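Pellden Residential Services
Shared Kitchen Safety and Hygiene Inspection
Form K2, with inspector's comments

Premises: Arkbridge House, ground floor kitchen
Date of inspection: Nov 20, 2025
Inspector: Modupe Bako
Accompanied by: Ekow Eshun, house manager
Previous report read before visit: Yes
Type of visit: Routine, announced

Ratings used in this report are Satisfactory, Advisory and Action Required. An Advisory does not affect the overall result but should be answered in writing. An item marked Action Required must be closed by the date agreed with the house manager. Items which could not be checked on the day are marked Not Inspected.

Section 1. Worktops and surfaces

1.1 Worktops sound, without splits or open joints
Satisfactory.
Comment: The worktops are wooden butcher block throughout. The joint at the corner was tested with a feeler card and found tight. Re-oiling was last entered in the house log in the spring and should be repeated before the winter lettings begin.

1.2 Surface around the dishwasher free from swelling or staining
Advisory.
Comment: The underside of the worktop above the dishwasher should be wiped after each cycle if the door is opened while the machine is still steaming. Residents have been told this verbally. A printed notice is recommended.

1.3 Items awaiting washing kept together and away from clean crockery
Advisory.
Comment: A coral-red plate was on the worktop to the right of the dishwasher while the upper rack was out, and a white cup stood further back on the same side. The house rules do not say which part of the worktop is for used items. Mr Eshun agreed that the right-hand side should be set aside for this purpose and the rules amended.

1.4 Window area clear enough for cleaning, blinds in good order
Satisfactory.
Comment: White horizontal blinds, operating freely. The teal bowl and the glass dish kept below the window may stay there, provided they are moved when the sill is cleaned.
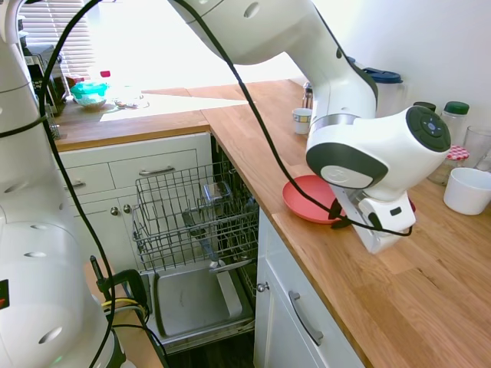
Section 2. Dishwasher

2.1 Door opens and lowers fully, hinges hold
Satisfactory.
Comment: The door was lowered and raised several times without dropping. Residents are reminded that it must not be used as a shelf or leant upon. See also 2.7.

2.2 Upper rack runs freely and does not tip when extended
Satisfactory.
Comment: The runners were cleaned by Esi Amoah of Amoah Appliance Care following the last report. The rack was tested with a normal load.

2.3 Tines and rails intact, coating unbroken
Satisfactory.
Comment: The rails, the crosswires and the wavy side supports were checked by hand with a dry cloth. No snagging. The same check should be made monthly by the house and entered in the log, where the last two entries are missing.

2.4 Bowls loaded clear of the spray arm
Advisory.
Comment: Deep bowls should go in at an angle with the open side facing downwards, and should not rest against the rail. The coral-red bowl is wide for the upper rack. It may be washed there if the spray arm can still be turned a full circle by hand before the door is closed. Where it cannot, the bowl is to be washed by hand. 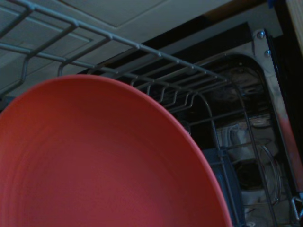
Item 2.4. Coral-red bowl beside the rail of the upper rack.

2.5 Spray arms clear and turning
Satisfactory.
Comment: Jets probed and found open. The arm was removed, rinsed and refitted by Mr Eshun during the visit.

2.6 Filter and sump clean
Action Required.
Comment: The filter had a film of grease and a quantity of label paper caught in the mesh. It must be washed weekly in hot water with a soft brush. The name of the person responsible should be shown on the kitchen rota, which at present gives only "dishwasher" without a name.

2.7 Long utensils laid flat, sharp points downwards
Action Required.
Comment: Long utensils are to be laid along the rack and must not pass through the base or project over the front edge, where they can catch the door or stop the arm below. During loading, a long grey-blue utensil was lying diagonally across the lower part of the rack area and angled down towards the door. It should be placed along the side of the rack or, if it will not fit, washed at the sink. The same applies to any spatula or serving spoon with a long handle. Softer utensils in silicone may go in the upper rack only, and their handles should be kept away from the tines at the back, where they bend. Small metal items need a place of their own in the rack, as they shift during the cycle and mark the glass.

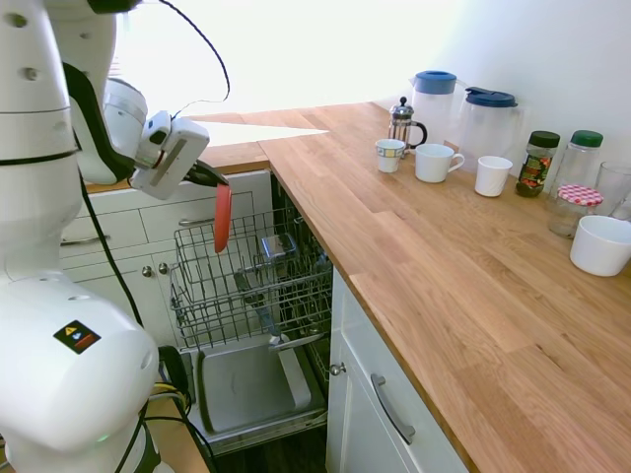
Mr Eshun asked whether a separate cutlery tray would satisfy this item. It would, provided the tray is made for this model and does not reduce the height available for cups. Mrs Amoah has been asked to quote. Until a tray is fitted, the loading guide issued to residents at sign-in remains in force and a copy should be fixed inside the nearest cupboard door.

2.8 Rinse aid and salt levels
Not Inspected.
Comment: The salt cap could not be loosened by hand and was left alone. To be checked at the next service.

Section 3. Cupboards and drawers

3.1 Doors and drawers open fully and close without force
Satisfactory.
Comment: White fronts, with bar handles to the drawers and round knobs to the cupboard doors. One knob to the left of the dishwasher was loose and was tightened during the visit.

3.2 Cleaning chemicals stored apart from food
Satisfactory.
Comment: Dishwasher tablets are held in the locked cupboard in the corridor. Graziella Lombardi holds the second key.

3.3 Sharp knives stored safely
Satisfactory.

Section 4. Small appliances and items kept on the worktop

4.1 Kettle in safe condition, test label in date
Satisfactory.
Comment: Stainless-steel electric kettle on a black base, rated at 3000 watts. It must be plugged directly into the wall socket and never into an extension lead. Portable appliance testing is due again in 12 months.

4.2 Glass and ceramic items kept back from the worktop edge
Satisfactory.
Comment: The French press, pitchers and cups stand along the wall at the back of the worktop. This arrangement should be kept. The French press is to be emptied and dismantled before washing, and its glass should be looked over for chips each time, particularly at the lip.

4.3 Jars and bottles closed and labelled
Advisory.
Comment: The spice jar has a label and a dark green lid. The slim bottle with the green cap and the short jar with the gingham lid should each carry the name of the contents and the date of opening. Residents who decant food are expected to do this themselves. Unlabelled items may be removed by the house manager after one written reminder.

4.4 Single-use cups kept separate from crockery
Advisory.
Comment: A small paper cup with a printed band was standing in the same row as the white cups. Paper cups must not be put in the dishwasher, and used ones should go straight into the waste bin.

4.5 Plastic plates and containers suitable for machine washing
Advisory.
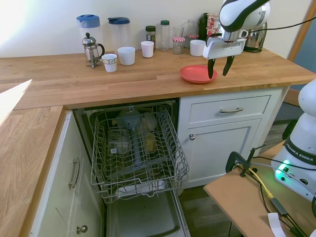

The marking on the underside of each plastic item should be read before it is first put in the machine. Items without a marking are to be washed by hand. Printed labels should be soaked off glass items before loading, and this would also help with the condition of the filter recorded at 2.6. Lids are to be removed from pitchers and washed separately.

Section 5. Summary and actions

Overall result: Satisfactory, subject to the actions below.

Item 2.6. Clean the filter and enter a named person on the rota. Ekow Eshun. November.
Item 2.7. Obtain a quotation for a cutlery tray and display the loading guide. Ekow Eshun with Esi Amoah. November.
Item 1.3. Amend the house rules on used crockery. Graziella Lombardi.
Item 4.3. Issue a labelling reminder to all residents. Graziella Lombardi.

Queries on the ratings should be sent in writing to Cristóvão Torres, Premises Standards, Pellden Residential Services.

Signed: Modupe Bako, inspector
Received for the house: Ekow Eshun
Copy to: Brerkurik office file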